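Hand Over Hand: Teaching a Robot to Show Its Card
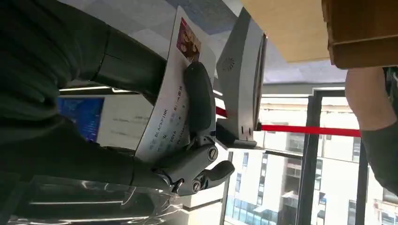

Page last changed: February, 4:10 p.m.

Corrigan, second floor. Linnea Hellström has the remote rig on and isn't talking to anyone. Left hand still, right hand barely moving. At the other end, the gripper has a white card pinched between upper finger and thumb. BLACKPINK, says the card, 2016 next to it. Reader just beyond.

The job: bring the card to the reader, hold it, take it away. Kids do it. The arm needs 144 good runs before Valten, the outfit paying for this, will even start training on them.

"You stop thinking about your own wrist," Hellström says later, over cold coffee. "Then you get tired and you think about nothing else."

Tilt is the trouble. A card held at a slant looks fine to a person, who just fixes it on the way in. The operator has to fix it through a control with a little lag in it, and a sloppy fix gets learned along with everthing else. So bad runs go in the bin. 26 binned on the first morning, most of them Tormod Sjöberg's. He doesn't argue.

Sjöberg would sooner grab the arm and push it through by hand. Quicker to learn, he says, and you feel the weight. Hellström says his hands get in the wrist camera's way. They have had this one before, at Sastley, same two chairs.

Next up, a thinner card. Then back to the tilt agian.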